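Subject: Re: [shop-bots] Two-arm table: fingertips, and getting a stick into a case
List: shop-bots, Kennedy shared workshop
Date: April 10, 2022 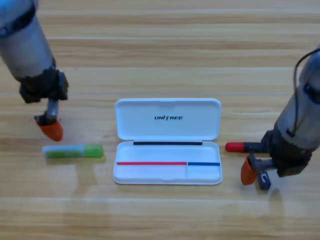

Thanks for the long message. I'll answer the parts I know something about and skip the question on the power supply, where others on the list are better placed.

> We have both arms bolted down at last and can drive them from the bench
> computer. Each one has the black gripper housing we got with the kit. The
> stock fingertips are hard plastic and they slide off anything round. What
> are you using, and did you have to change the closing force afterward?

We use orange tips, cast in the shop from a two-part rubber. The hard ones that came with our kit did the same thing yours do. A round stick would squirt out sideways as soon as the grip closed, and once it rolled off the table and under the lathe.

The mold is printed in two halves. Coat it with release wax, let that dry, coat it again. Our first three tips tore coming out because we did one coat. The core is a stub with two shallow grooves around it so the rubber has something to hold on to. Let the casting sit overnight even if the package says four hours. In November, when the shop was cold, ours needed two nights and the ones we pulled early stayed tacky and picked up sawdust.

Make the tip tapered and rounded at the end. We tried a flat pad first. It had more grip on a box, but on a table it has to come down dead level or one edge touches early and the arm faults. A rounded tip forgives a couple of degrees of error.

Yes, you do need to change the force. With rubber you can go down a good deal. The gripper setting runs on a scale up to 3319 in our controller, and we had been closing at 1416 with the hard tips. We now run at 500 for anything light. If yours is the Wivora board the scale may not match, so start low and work up until a pick holds while you tap the object with a pencil.

> Second question. We want a first job that uses both arms. Someone here
> suggested stacking blocks but we are all a bit tired of blocks. Did you
> ever get anywhere with the thing you were talking about, putting something
> away in a box?

We're on it now. The job is a green stick about the shape of a glue stick, and an open white plastic case that says UNITREE inside the lid. The case lies flat in the middle of the table with the lid folded all the way back. The stick starts to the left of it. The left arm is supposed to pick up the stick and lay it in the tray, and the right arm is supposed to keep the case from moving and then bring the lid over.

I like it as a first job. The parts are cheap and light, so a crash costs nothing, and you can do the first half with one arm before you bring in the second. It also has a clear finish. Either the lid is down with the stick under it or it isn't.

Here is how we broke it up. Each of these is its own routine and can be run alone:

1. Left arm to a point above the stick, gripper open.
2. Down until the tips are just clear of the wood.
3. Close, lift, pause.
4. Right arm to the near edge of the case, touch and hold.
5. Left arm over the tray, lower, open, retreat.
6. Right arm lets go, moves to the lid side, brings the lid up and over.

Steps one to three work. Step five works if the case has been put down square. Step four took longer than all the others together and I would plan for that. Step six is not working yet. The lid is slick and the tip slides along it before it lifts. We are going to try coming in lower, from the table side, so the tip gets under the rim. If anyone has opened or closed a hinged lid with a single rubber tip, please write.

> Third, how are you dealing with height? Our table has a bow in it and the
> left arm hits the surface on one side and misses by a finger's width on
> the other.

Ours has a wooden top made of planks and it isn't flat either. We fought with shims for two weekends and gave up. What we do now is touch the table with each arm at nine points, write down the height at each one, and let the program work out the height in between. It takes ten minutes. We redo it whenever the table gets moved or somebody has been leaning on it, and we redo it when the weather changes a lot.

For the touch, drive down slowly with the motor current limit set low and read the height when the arm stops. Do it with the rubber tips on, the same ones you will use for the job. We measured with the bare metal shaft the first time and then wondered why everything was too deep by the thickness of a fingertip.

Lay the stick along the grain. I know that sounds fussy. Across the seams a round thing tends to settle into a different place each time, and with the grain it stays put. We put a pencil tick on the wood where the end goes. Later on we'd like the program to find the stick by itself, but get the motion right with a fixed start first. If you do both at once you can't tell which one failed.

> Last thing. Cables. Ours snagged twice and the second time it pulled the
> connector off the board.

Same here, on the right arm. Leave enough slack for the wrist to turn all the way in both directions, and then check it with the power off by moving the arm by hand through the whole reach. Ours has a loop standing up over the top of the last gray section and coming down the side. It looks untidy but it has not snagged since. We had it tied tight along the arm before that, and it was fine for every move except the one that mattered.

Put the strain relief on the arm itself. A cable tie around the housing, a second one a hand's width up, and no load at all on the connector. If your board lost its connector, look at the pads under a magnifier before you solder a new one on. One of ours had lifted and the fault came and went for a month.

A few other things you didn't ask about:

Set a keep-out line down the middle of the table in software before you let both arms run in the same program. Ours may only cross it one at a time. We have a plain flag for it. An arm asks for the middle, gets it, does its work, backs out, and gives it up. It makes the whole cycle slower and I don't care. We bent a shaft in the first week without it.

Put the emergency stop where a person can hit it with a hip or an elbow. Both hands are usually busy with the case.

Keep a written log. We use a paper notebook tied to the table leg. One line per run: which routine, what the settings were, what went wrong. We have done 100 full tries at steps one to five since we started the notebook, and looking back through the pages was how we noticed that most of the missed picks came right after the arms had been switched on. We now let them run through a warmup for some five minutes and the early misses have mostly gone away. I suspect grease in the gearbox but I haven't opened one.

Spare tips. Cast six at a time. They wear at the front and you won't notice until the picks get sloppy. Always change both tips on a gripper together. An old one and a new one side by side will twist the stick as it closes.

On parts: the fasteners in the Erketti kit are a softer metal than they look. Use the right driver and don't lean on it. We replaced ours with ordinary cap screws from the hardware store and added a drop of thread locker on anything that goes near the wrist. Check the housing screws weekly, they walk out.

The Balholm group asked on the list last month for our mold files and for the table height program. I've put both in the shared folder, along with a text file of the gripper settings. The mold is drawn for our shaft size, so measure yours first and change the one number at the top of the drawing. The program is short and badly commented. If you clean it up please put your copy back in the folder under a new name and leave the old one alone, our bench computer reads it from there.

Our next open evening at the shop will be spent on the lid. If your group wants to come over, bring one of your fingertips and your closing settings and we can try them on our left arm. The mounting holes should be the same. Park in back, the front lot is being dug up.

One question for the list in general. We're considering a thin rubber mat under the case so the right arm doesn't have to hold it still during step five. That would free it to wait at the lid. My worry is that the mat changes the height in one part of the table and we would have to measure that area separately. Has anyone run with a mat, and how thick was it?

Reply to the list, please, so it ends up in the archive.

--
shop-bots mailing list
To leave the list, send a message with the word "leave" in the subject line.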